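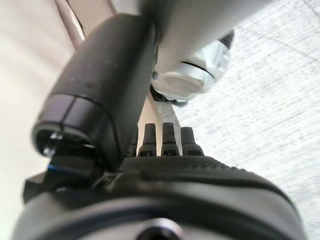 When will Irko start picking up old mattresses from homes in Bivov?

The first pickups are set for July, and residents can sign up now by phone or at the Irko service counter.

FOR IMMEDIATE RELEASE
March 2020

Irko to open mattress pickup and recycling service in Bivov

BIVOV – Irko, the household collection company, will begin picking up used mattresses and box springs from homes, rental units and small hotels in Bivov this summer. The mattresses will be taken apart at the company's new building on Clerkska Street, and the steel, foam and fabric will be sold for reuse.

Until now, residents who wanted to get rid of a mattress had to drive it to the transfer station outside town or pay a private hauler. Most of those mattresses went to landfill. Irko has run a trial in the Clerkska neighborhood for the past year, collecting from households on two routes. The trial brought in 178 mattresses and 93 box springs.

"People were ready for this," said Janka Bartoš, operations manager at Irko. "We had calls from other parts of town the week the first truck went out, and we had to tell them we weren't there yet. Now we can say yes to them."

How pickup works

Residents book a pickup by phone or at the counter on Clerkska Street. The crew will collect from the curb, from a garage or from inside the home. Indoor pickup costs extra and must be requested at the time of booking. Crews do not disassemble bed frames, and they do not take sheets, pillows or mattress covers.

The company asks customers to:

Strip the mattress completely
Keep it dry if it is left outside
Leave a clear path for indoor pickups, including stairs and hallways
Tell the office ahead of time about bed bugs, mold or water damage

Mattresses with bed bugs will be accepted only if they are sealed in a plastic bag. Bags are sold at the counter. Badly soaked mattresses cannot be recycled and will be turned away.

Customers will be given a morning or afternoon window. The driver will call before arriving. If no one answers and the mattress is not at the curb, the pickup will be canceled and can be booked again one time without a second fee.

Landlords and hotels

Property owners with more than one unit can set up an account and be billed monthly. Irko has signed 151 rental units ahead of the launch, most of them in older buildings near the train station where storage space is limited and discarded mattresses often end up beside the trash containers.

Abdelghani Bennani, who manages three of those buildings, said the cost of hauling was hard to plan for under the old system.

"A tenant moves out and leaves a queen mattress in the bedroom, and I have to find somebody with a truck before the next tenant comes," Bennani said. "Sometimes it cost me half a day. With the account I make a call and it goes on the bill."

Small hotels replacing several beds at once should contact the office at least two weeks before the new beds are delivered. Irko can schedule a truck for the same day, so that the old mattresses go out as the new ones come in.

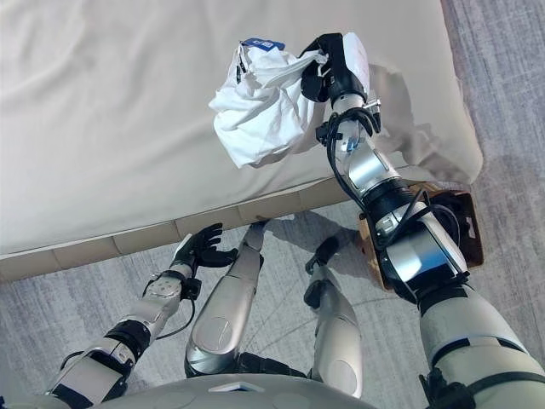

Page 2 of 2

What happens to the materials

Each mattress is cut open by hand and separated by material. Steel springs are baled and sold as scrap. Polyurethane foam is shredded and goes to Nguyen, a maker of carpet padding, under an agreement signed over the winter. Cotton and wool fiber is cleaned and used for insulation and industrial felt. Wood from box springs is chipped for mulch or burned for heat.

Some parts still have no buyer. Quilted covers made from mixed fibers are difficult to separate, and during the trial these went to landfill along with stained fabric and certain glues and edge bindings. Irko is looking for an outlet for the covers and expects to test one later in the year.

Latex mattresses will be accepted but stored until there is enough material for a full load. Air mattresses, waterbeds and crib mattresses are not part of the service at this time.

"We are not going to claim that every piece gets used again," Bartoš said. "The springs and the foam are the bulk of it, and those we have a place for. The covers we're still working on."

Fees

The fee is charged per piece, with a mattress and its box spring counted separately. A lower rate applies to residents who bring their mattress to the Clerkska Street building themselves. Drop-off does not need an appointment, but vehicles must check in at the gate and loads should be tied down. The full price list will be posted at the counter and mailed on request.

Residents who took part in the trial will keep their current rate through the end of the year.

Jobs and building

The Clerkska Street building was a furniture warehouse before Irko leased it last fall. Work on the loading dock is finished. The cutting tables and the baler are due to be installed this spring, and the company will hire a shift lead, two drivers and a small cutting crew. Experience is not required for the cutting jobs, and training is paid. Applications are being taken at the office.

The building will not be open to the public beyond the counter and the drop-off gate. School and neighborhood groups that would like a tour can write to the office after the first month of operation.

About Irko

Irko collects bulky household items, including furniture, carpet and mattresses, in Bivov and nearby towns. The company is privately owned.

Media contact:
Janka Bartoš
Operations Manager, Irko
Clerkska Street, Bivov

###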